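Rules for a robot that isn't in the room yet

22 Jan 2022

I'd been after this chat for months, so when the woman who looks after the rulebook at Lerkby finally said yes, I turned up with far too many questions and a packet of biscuits. She asked me to leave her name out of it. The rules belong to everyone who works with them, she said, and she didn't fancy being known as the one who writes the telling-off letters.

Lerkby teaches robots to tidy. Its people go into ordinary rooms with a gripper they hold in one hand, with a camera on it, and do the job themselves: picking things up, folding, putting things back. The recordings go to Skerkinine, where the learning side is done. What I wanted to know was who decides what counts as doing it properly.

"Well, me, at the start," she said. "And I got loads of it wrong."

The first rulebook came out in November and ran to 3,611 words. She'd been so proud of it! Then she sat in on a session and saw that people had read the first page, perhaps the second, and were getting by on guesswork and goodwill. The one they use now is 1,518 words long, and she reads it aloud with every new starter, which she says is the quickest way to find out which sentences are rubbish.

I asked what had gone. "Everything about why we were doing it. People didn't need cheering on, they needed to know where to put their feet."

And what stayed? Mostly things that sound terribly dull until you've tried the work. Stand still before you reach. Open the fingers fully before you go near anything. Keep your free hand out of it, even if something is about to roll off the table. (I had a go with a pencil sharpener and my free hand shot out straight away. It's horribly hard.) If you drop something, leave the recording running and pick it up with the gripper, then carry on.

That last one caused a row. Some of the team wanted every dropped object cut, on the grounds that a robot ought to learn from good work only. She went the other way. "If it never sees anybody drop a thing, it won't have a clue what to do when it drops one. I'd keep the lot, as long as it's marked as a drop. The marking is the rule."

Of the last 3,933 recordings to go through checking, 3 were pulled altogether. All of them were pulled for the same fault, and it was nothing to do with folding or tidying – somebody's post had been left out with the address showing. I thought that was a pretty good score. She pulled a face. "It's three too many. You look at the room before you switch on. It's the first line on the first page."

She's strict about rooms generally. There has to be written permission from whoever runs the place, and a sign goes on the door while the camera is on. Nobody who isn't part of the session gets recorded, and if a person wanders in, you stop. You also put the room back as you found it, which in a school means chairs and all.

I wondered whether they ought to clear a room first, so that everything is neat for the machine. "Oh, please don't! That was the Plisedville mistake." They'd done a run of sessions there with bare walls and one object at a time, and the robot trained on it, which they call Jin, was lovely until it met a table with clutter on it. Now the advice is to leave the ordinary mess alone, as long as it isn't private and it isn't sharp.

Are there proper standards for any of this? She laughed. There are plenty for big machines behind fences, she said, and much less for a person in a classroom holding a pair of soft fingers on a handle. So they write things down, try them, and cross them out again. The rule she's least sure of is the one about speed. They ask people to move slower than feels natural, and she worries that Jin has learned to dawdle.
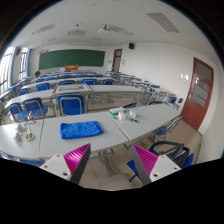

4 min read

I did ask, over the last of the biscuits, which job she'd give a beginner. "A towel," she said. "One towel, folded, in the middle of a table, and other bits and bobs on the tables either side that you leave well alone. Fingers open, have a look at what's in front of you, and then take your time."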